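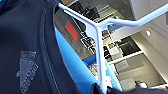
Figure 11. Wrist camera view during garment work. Navy fabric on the left, white wire frame across the center.

Recording garment episodes

Follow the steps in this section each time you collect examples for the Villow garment set. The arm must be calibrated and the recorder must be signed in to your operator account before you start. If the arm has been moved on its base, go back to the calibration section first.

An episode is one complete attempt at one task, from the start pose to the release pose. The learning system trains on whole episodes, so a recording that starts late or stops early is of no use to it, even if the handling in between was good.

Before the first episode

1. Wipe the wrist camera lens with the dry cloth from the kit. Do not use spray.

2. Check that the camera cable lies flat along the forearm and is held by both clips.

3. Turn on the room lights and leave them alone for the rest of the session. If somebody changes them, end the session and open a new one.

4. Open the recorder and select the task from the list. Garment tasks start with G. If the task you were given is missing, press Refresh and wait for the list to reload.

5. Enter the garment code from the sewn-in tag. For a garment without a tag, enter 2233 and type a short description in the Notes field: color, type, and any print. "Navy top, gray print" is enough.

6. Open the live view and move the wrist slowly through its full range. The picture should follow without jumps. A short delay is normal.

Note: The wrist camera turns with the gripper, so walls, shelves and lights often appear at a steep angle in the live view. Do not rotate the camera in its mount to straighten them. The mount position is part of the calibration.

Recording an episode

1. Bring the arm to the start pose with the Home button and open the gripper.

2. Place the garment as shown on the task card. Step back behind the floor line.

3. Press Record and wait for the tone before you move the leader arm.

4. Carry out the task at an even pace. If you miss a grasp, try again in the same episode. Missed grasps followed by a good one are wanted in the set.

5. Finish in the release pose with the gripper open. Hold still until the second tone.

6. Press Stop, then choose Keep, Keep with flag, or Discard.

Use Discard only for equipment faults, a person reaching into the work area, or the wrong garment. Clumsy handling is not a reason to discard. If you cannot decide, choose Keep with flag and the reviewer will sort it out.

Caution: Keep hands and sleeves clear of the gripper while the red light on the base is on. To free a garment that has caught on a wire frame or a hook, press Pause, wait for the light to go off, and lift the fabric by hand. Then discard the episode. Never pull a caught garment free with the arm – the wrist joint will trip and may need to be reset by a technician.

When fabric or a frame is close to the lens

Garment work brings cloth and wire close to the camera, as in Figure 11. Part of the view is then taken up by material near the gripper, with the room and other objects behind it. Keep recording. The arm will meet the same views when it works by itself, and the system needs to have seen them.

Treat it as a fault only if the whole view stays covered by fabric for longer than the limit on the task card. In that case:

1. Finish the movement if you can do so safely.

2. Choose Keep with flag and select Lens covered.

3. Try a slightly different approach angle on the next episode. Do not copy the same path again.

If three episodes in a row are flagged Lens covered, stop and tell the shift lead. The garment may be too large for the task.

Labeling

After each block of 13 episodes the recorder asks for labels. Play each episode through once and mark two points: first contact with the garment, and final release. Use the overhead view for the release if the wrist view is blocked. Set the result to Done, Partly done, or Not done by comparing the last picture with the task card. Prints, seams and folds on the garment do not need labels.

Error 424 on the label screen means that the wrist and overhead recordings have different lengths. Close the block, restart the recorder, and record that block again.

Ending the session

Send the arm to the park position, switch off the leader arm, and press Upload. Leave the recorder on until the bar is full – this can take a while on the Endside network. Write the session number on the sheet by the door and return the garments to their bins. Questions about flags and labels go to Sorcha Lenihan; arm and camera faults go to Venkatesh Nambiar.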